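**Telma Ocampo**

1/ Decided to sort the fabric pile before November, on the theory that if I start on 2021-05-25 I have a fighting chance.

2/ The pile is what's left of every sewing idea I've had since I moved in. Curtains. A skirt. One ambitious quilt, of which there are 20 squares and no plan.

3/ System so far: keep, give to Idris, pretend I never bought it. The third stack is winning.

4/ Idris has asked me to stop giving things to Idris.

5/ Found a Bestitz receipt folded into some lining. 463 for cloth. I've put it back where it was and we won't be discussing it.

6/ Dark fabrics are the worst part. Black, nearly black, navy that is black after 4 p.m. I've been carrying pieces to the window like a jeweler.

7/ The florals are easier because I have feelings about them. Purple stays. Purple has always stayed. Joaquín says it looks like his aunt's sofa, and his aunt had a great sofa.

8/ Took a break to lie on the floor and look at the ceiling. Whoever picked those nested squares had more follow-through than I do.

9/ Still haven't touched the bag from Umico. It's been taped shut for two apartments and I respect its privacy.

10/ Back to it. Something dark, and the purple.

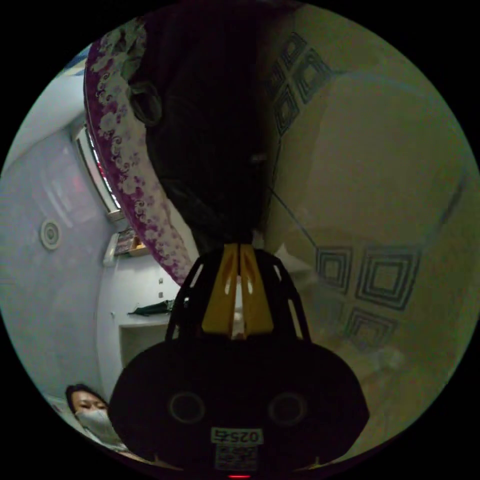
*Purple floral: keep. Dark one: under review.*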